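Workshop notebook - table finishing, test boards and the Entwistle top

September 11, 2023

Carried on with the oil and wax comparison today. The Entwistle top is due for its final coat and I still don't have a stain I trust on it, so the boards came first. All offcuts are from the same stack of beech, planed, then sanded 120, 180, 240. Raised the grain with a damp rag and knocked it back with a worn piece of 240.

The stain is the Vukholm red-brown, water based, one coat wiped on and wiped off. The darker mix is the same stain with a bit of the walnut added. I went too heavy on the walnut the first time and had to throw that jar out. Second jar is labeled and on the shelf by the sink. Please don't top it up from anything else, I need it to match.

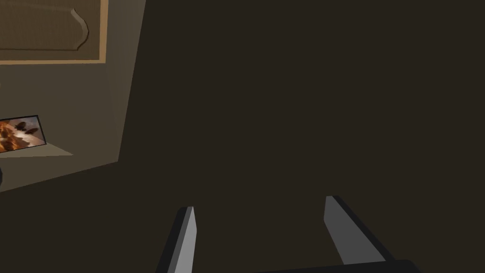 Entry by Evie Garside, finishing bench. Read over by Roy Mapplebeck.

Board A: straight red-brown, no sealer. Took the color fast at the ends. The end grain came up nearly black, as expected. Next time size the ends with thinned glue before staining.

Board B: red-brown over a washcoat of dewaxed shellac. Much more even but paler than I want. A second coat of stain only moved it a little and started to lift the first, so I stopped there.

Board C: walnut mix over the same washcoat. Best of the lot. Still orange when you tip it toward the window, but the customer asked for warm, so that is fine. Roy thinks it's too dark for a dining room. I'm going to let it sit overnight and look again.

Board D: oil only, no stain. Kept as a control. Nothing to report.

Drying: left all four on nails 20 minutes before wiping back, then stood them in the rack. The shop was at 22 C by the wall thermometer and the side door was shut. Board B was still tacky at lunch. I think the washcoat went on too thick at one end where I overlapped the pad.

Blotching is the thing I keep coming back to. Beech isn't meant to be as bad as cherry or pine, but this stack has been patchy since January and I don't think it's all down to sanding. Roy says the boards came from two different logs. He may be right. I went back through the offcuts with a wet rag and could pick out the ones that drank it up faster, and I've chalked an X on those. Use them for undersides and rails.

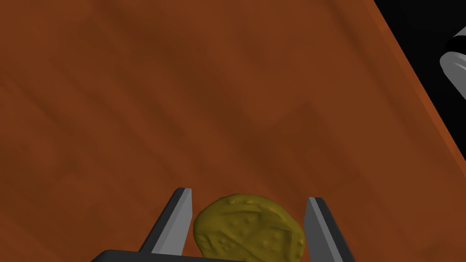
Brown top, with the darker patch and the more orange areas.

Worked out a sequence for the real top, to be tried on one full-width panel before it goes anywhere near the job:

1. Sand to 180 only. The boards I stopped at 180 took color better than the 240 ones.
2. Raise grain, light sand by hand, vacuum, tack cloth.
3. Washcoat, thinner than today. 1 part shellac to 5 of alcohol.
4. Walnut mix, whole surface wet in one go. Needs two people, one wiping on and one wiping off.
5. Leave overnight.
6. Braroven hardwax oil, thin, buffed off with a white pad. Second coat the next day.

The Braroven tin says not to go over water stain without a test. I did a test in the spring on oak and had no trouble, but beech is a different animal, so the panel gets the full treatment including the second coat. Will do the coffee ring and hot mug tests on it after 6 days. I'd like to wait longer but the delivery date won't allow it.

Legs. Roy turned a spare from the chalked stock and stained it with the rest of jar two. Turned work takes more color in the coves where the end grain shows, so it always ends up a shade off the top. We can either thin the stain for the legs or leave them. I'd leave them. A leg that's a touch redder than the top looks all right to me, and the Dendisico sideboard went out that way without a complaint.

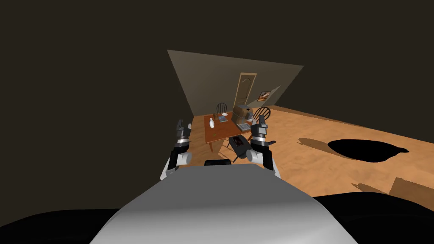 Dining table, orange-brown top with legs slightly darker and redder.

Roy's note, copied from the back of the job sheet: "Edges. Whatever you do on the face, do the edge the same day with the same rag. On the last one the edge came out brighter than the top and I spent a morning toning it down."

Agreed. Adding it to step 4.

Rags: the bin by the door was full of oily ones again, bunched up. They go flat on the rail outside or in the water can. I've emptied it and moved the can next to the bench.

To order: dewaxed shellac flakes, white pads, lint-free cloth, one more tin of the Braroven satin (check it's satin, last time they sent matte).

To do next: glue up the test panel, size the ends, mix the thin washcoat. Ask Entwistle whether they want the underside of the leaves stained or just oiled. Move boards A and B off the rack, they're finished with.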